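Robot teaching by demonstration

Robot teaching by demonstration is a way of giving a robot a new task by having a person carry the task out, either with the robot's own arm or with a device that stands in for it. The recorded movements are then used to work out what the robot should do when it meets the same task alone. The method is also called programming by demonstration, learning from demonstration or, where the robot copies the record closely, imitation learning.

Background

Early industrial arms were often taught by leading them through a job and storing the positions along the way. The arm then played the positions back in order. Paint spraying and welding were common uses, as the parts arrived in the same place each time. Playback of this kind does not cope well with change. If a part is moved a short distance, the arm still goes to the old position.

Later systems store camera pictures along with the movements, so that the robot can link what it sees to what it should do next. This makes it possible to teach jobs in which objects are not fixed in place, such as sorting, packing and clearing a table.

Methods

In hand guiding, also known as kinaesthetic teaching, the person takes hold of the robot arm and moves it directly. The motors are set to give way under light pressure. The person can feel the limits of the arm, but guiding two arms at the same time is difficult, and the person's hands and body may block the cameras.

In remote control, or teleoperation, the person moves a separate controller and the robot follows. The controller may be a joystick, a pair of tracked handles or a smaller copy of the robot arm – the last is usually called a leader arm, and the robot is called the follower. The operator may sit beside the robot or in another building. Delay between the two sides makes fine work slower.

With a hand-held gripper, no robot is needed while the task is being shown. The person works with a gripper in the hand, and a camera fixed to it records the fingers and whatever they are holding. The position of the gripper over time is worked out afterwards, often from the video itself.

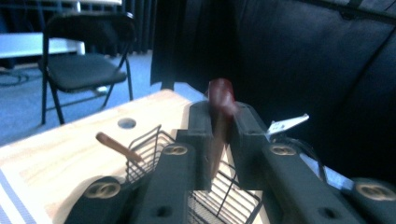

Why do the fingers of a hand-held gripper need to match those on the robot?
The robot has to repeat the same grasp, and fingers of a different shape or size would touch the object in a different place. A close match also means that the camera on the robot sees much the same view as the one used in teaching.

Recording

A single run through a task is called a demonstration or an episode. Most projects collect many episodes of one task and change the starting positions of the objects between them. Small projects may use one room and one table, while larger ones move between homes, shops and workshops to widen the range of backgrounds and lighting.

The Kelau set, recorded at Pliltov, contains 156 episodes of placing objects in containers. Of these, 146 were kept for training. The others were left out because the position of the gripper was lost for part of the run. The work was shared between 4 operators using 2 grippers of the same design.

Episodes in which an object is dropped and picked up again are treated differently from project to project. The Mamano project removes them. The Alarcón project keeps them and marks the point of the drop, so that the robot has a record of how to recover.

Limitations

A robot taught in this way depends on the quality of what it was shown. Pauses, hurried movements and differences in habit between operators can all appear in the result. Cameras record little about force, so tasks such as tightening a lid may call for extra sensors in the fingers. A hand-held gripper can also be moved in ways that a given arm cannot follow, either too fast or beyond its reach, and such episodes have to be found and removed before training.

See also

Robot end effector
Motion capture
Teach pendant
Telerobotics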